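Kirkance Half, anyone doing the June one?

gandtonruns
Posted October 7, 2024
Thinking about signing up for the Kirkance Half. Would be my 4th half, first one with real hills. Price goes up once they hit 1,000 entries and theyre at 868 now. Worth it?

setsuko_n
Did it last year. Loved it. Mile 9 is brutal, the rest is fine. Medal is huge. Go for it!!

slowpoke36
Not worth it imo. Water stops too far apart, parking was a mess, and the shirt runs tiny. Gandton 10 miler is cheaper and you get pancakes.

setsuko_n
Parking was fine if you got there before 6? And there were 5 water stops, I used all of them lol
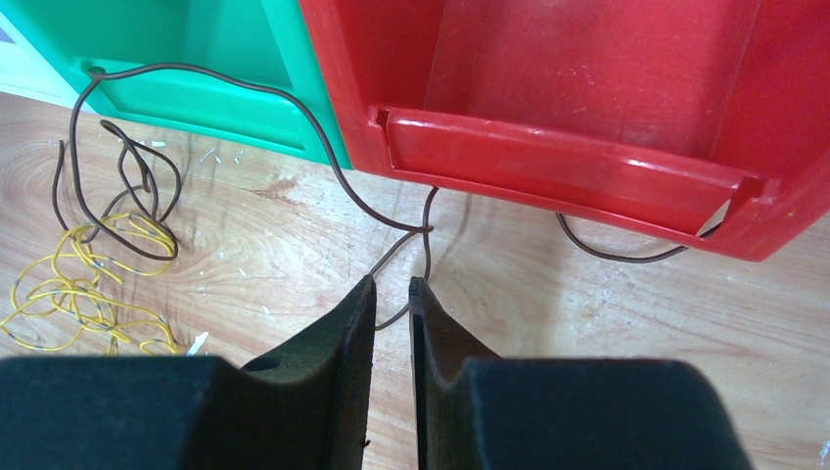 slowpoke36
5 on the map. Two were out of cups by the time the back of the pack came thru. Fast people never see this stuff.

setsuko_n
ok fair. I'm not fast tho, 2:31

gandtonruns
Hmm. I'm more like 2:50. Carry my own bottle then? Is there a cutoff?

fidelina.c
Cutoff is 3:15, they're pretty relaxed about it. Bring a bottle. Also train on downhills, everybody does the ups and then their quads are toast by mile 11. Ask me how I know

yolo_palacios
Disagree on the downhills, just do squats. Saves your knees

fidelina.c
Squats are fine but its not the same thing. You need some actual downhill miles

gandtonruns
Signed up!! Bib 192. Anybody want to do long runs on the Gandton side? I'm at a 13 min pace, lots of walk breaks

setsuko_n
Yay! I'm in, msg me

slowpoke36
See you at the back. Bring cups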